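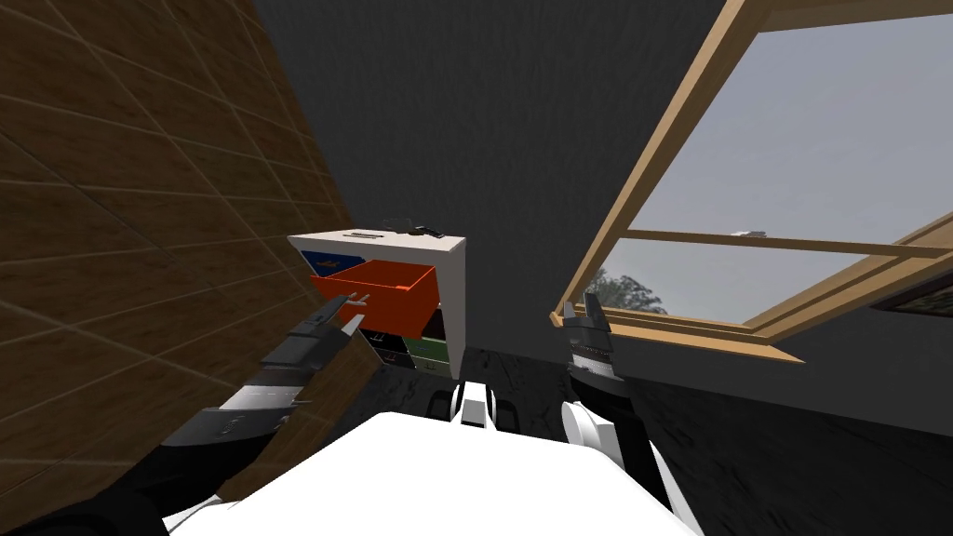
Pre-run inspection for the randomized-room tests, Clumo drawer task, second method (cross-room pretraining, then 220 demos on the target cabinet). Fill in before any number goes in the results table. Scene loaded is the attic one, roof window open, orange drawer out, left gripper on the drawer front, so the contact check in section 2 can be done straight from this state. Inspector: Vega Pacheco. Second reader: Anselmo Zabala. 2018-06-08.

Section 1. Scene and assets

1.1 Scene loads with no missing textures. OK
1.2 Cabinet drawers all on their own joint, none welded. OK. Had to reload once, the Olmedo asset pack was the old version.
1.3 Drawer travel limits set. OK
1.4 Wall and floor textures drawn from the held-out list, not the training list. OK, read twice. This was the mistake in October and we lost the whole table over it.
1.5 Window pane has a collision body. NO. Frame does, glass doesn't. Right arm could pass through if it swings wide. Ticket opened, see comments.
1.6 Stray objects on furniture logged by name. PARTIAL. Small gray thing on the cabinet top has no label in the scene file. Anselmo please name it or remove it.

Section 2. Arms and grippers

2.1 Left and right joint limits match the Skanetti config. OK
2.2 Finger contact reported when touching a drawer front. OK
2.3 Self collision on, both arms vs torso. OK
2.4 Idle arm holds its pose while the other one works. OK on the short test. Long test not done yet.
2.5 Force cap set to 15 N. OK. Was blank on first load!! Don't trust the default.

Section 3. Wrist views

3.1 Both wrist views stream and the timestamps agree. OK
3.2 Fingers visible in wrist view, nothing blocking the gap. OK
3.3 Floor grid lines straight enough for the pose check. OK
3.4 Wrist view still usable under dim lighting. OK but only just. Would like a darker setting tried before we claim anything on lighting.
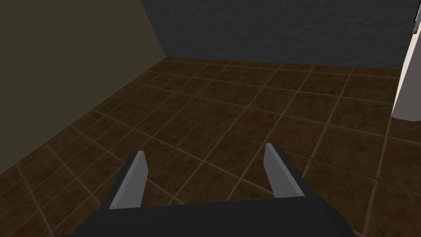 Item 3.2, wrist view, fingers open over bare tile.

Section 4. Method settings

4.1 Checkpoint is the one named in the plan. OK
4.2 Same checkpoint for all rooms, no per-room tuning. OK
4.3 Seeds fixed and written down before the run. OK, seeds in the Punex sheet
4.4 Baseline gets the same start poses. OK
4.5 Success rule agreed: drawer past half travel and gripper let go. Agreed by both. A drawer that opens and slides back is a fail, no partial credit.
4.6 Episode count planned: 2,518. Baseline the same.

Section 5. Stop conditions

5.1 Run halts if a joint limit trips twice in one episode. OK
5.2 Run halts if frames drop below the set rate. Not tested, no time
5.3 Logs written on halt. OK

Comments

VP: 1.5 is the only one that worries me. If the right arm goes through the glass the episode can still score as a success and we'd never see it in the table. Either add the collision body or flag any episode where the wrist leaves the room. I prefer the first, the second is more code.

AZ: Adding it. Pane is a thin box, should not slow the sim much. Will rerun section 1 after.

VP: Fine. Also the pilot gave 61 percent for the new method but that was before the force cap got fixed, so please dont quote it anywhere. Not in the slides either.

AZ: Noted, took it out of the draft. 5.2 I can do by throttling the renderer, give me the machine after lunch.

VP: OK. Long test for 2.4 goes first, then 5.2.

Status: HOLD. Open items 1.5, 1.6, 2.4 (long), 5.2. Full run not to start untill both of us have initialed.

Initials: VP ____ AZ ____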